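Breltmont Users Board > Hand-held grippers > Upkeep and setup
Thread: Left gripper drifting open on thin handles (table cell)

lindalva_n
23 January 2020

We run a table-setting cell with two hand-held Honorato grippers, one per hand. The left one has started to let go of thin things. Plates are fine. Cutlery handles roll or slide when the operator turns the wrist. The right one, same age and same firmware, has no trouble.

What I have done so far: wiped the finger faces, re-ran the open/close zero, swapped the cables left to right. The fault stayed with the gripper, so I am ruling out the cable. The counter on the left unit reads 2,288 closes. The right one reads 1,713.

This is the left one closed on a short piece, table side up.

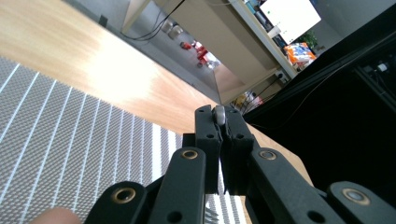
Left unit closed on a gray cylinder. Brass-colored eyelets at the linkage joints.

When I hold the fingers closed and push one tip sideways it moves more than I like. Where should I look first, the joints or the finger mounts?

fladell_tech
Joints first. On these the eyelets wear before the plastic does. Take the load off, grab one arm near the eyelet, and rock it. If you feel a click the ring is loose in the arm. If it is smooth but sloppy the pin is worn.

Do all four. People do the one that looks bad and put it back together, then they're on here again a month later.

s_holanda
I would not start there. A grip that holds a plate and drops a fork handle sounds like finger alignment to me. If the faces don't meet flat you only get contact on one edge, and a wide rim hides that. Close it on a strip of paper and pull. Then do the same at the tip and lower down. If the paper slides out at the tip and holds lower down, your fingers are splayed.

fladell_tech
Splayed because the joints are worn. Same thing.

s_holanda
Can be. Can also be that somebody tightened the finger screws with the fingers open. I have seen that more often than a worn pin at that count. Ours went well past 2,288 before we touched a pin.

lindalva_n
Paper test done. Slides out at the tip, holds lower down. On the right unit it holds in both places. I will rock the joints tomorrow when the cell is down.

hajnalka.d
How is the table laid out? We had what looked like a grip fault and half of it was the operator coming in at a bad angle. The handle was too close to the table edge and they were picking it up with the last bit of the fingertip every time. If that goes on long enough it does wear one side.

lindalva_n
Daiane does the floor setup, so I asked her to answer that.
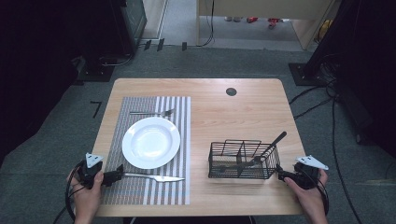
Station 7, both hands in use
Photo and notes by Daiane Miranda

Layout for the cell Lindalva is asking about. Placemat goes on the left half of the table, plate in the middle of it, fork near the top edge and knife near the bottom, both lying sideways. Wire caddy on the right half, short of the grommet hole. The 7 taped on the carpet is our station mark, and the table gets lined up to it at the start of a shift.

The left gripper takes the knife by the handle end. As you can tell the handle sits toward the operator's left hand, so the reach is short. The right one works the caddy. Marker plates stay on top of both grippers and need to face up, so we ask operators not to roll the wrist past level unless the task calls for it.

Things I check every morning, in this order:
Marker plates seated, no rocking, no smudges on the black squares.
Cable at each grip hanging free, with a loop in it. If it is pulled straight it tugs on the hand.
Cables on the carpet kept to the outside, away from the operator's feet.
Full open and full close, ten times each hand, watching the tips.

What I do not check is the linkage. Nobody gave me a step for it. I'd like one.

hajnalka.d
Thanks, that's a clean layout. Knife position looks fine to me, I take back the angle idea. One comment on the loop: keep it behind the hand. We had one creep forward and get caught in the arms.

s_holanda
For the linkage step, do this once a week. Unit unplugged, fingers closed. Hold the body, push each fingertip sideways with your thumb, compare with the other hand's unit. Write down same or not same. It takes a minute and you don't need a gauge.

fladell_tech
Weekly is too seldom if you do the closes she's doing. I'd put it every 40 closes on a new pin set until it settles, then weekly.

taina_tavares
Every 40 closes would stop our line several times a shift. We run the Trivport stands with the same grippers and check at shift change. Two years, one bad pin.

fladell_tech
Until it settles, I said. A new set takes a day or two.

lindalva_n
Update. Rocked all four. Three are tight. The outer one on the left side clicks, so the ring is loose in the arm. Finger screws were also not even, the left finger had one that turned with almost no effort. So you both get a point.

I reset the fingers closed, as Sebastião said, and the paper now holds at the tip. Still some side play. New arm is ordered. The whole job took 23 minutes with the cover off, most of it looking for the right driver.

s_holanda
Don't glue the ring while you wait.

fladell_tech
Agree with that one. Glue gets on the pin and then you are buying both.

daiane_m
Added the thumb push to the morning sheet, after the open/close. Going with daily until the new arm is in, weekly after. Does the zero need to be run again when the arm is swapped, or only when the fingers come off?

hajnalka.d
Both. Run it with nothing between the fingers.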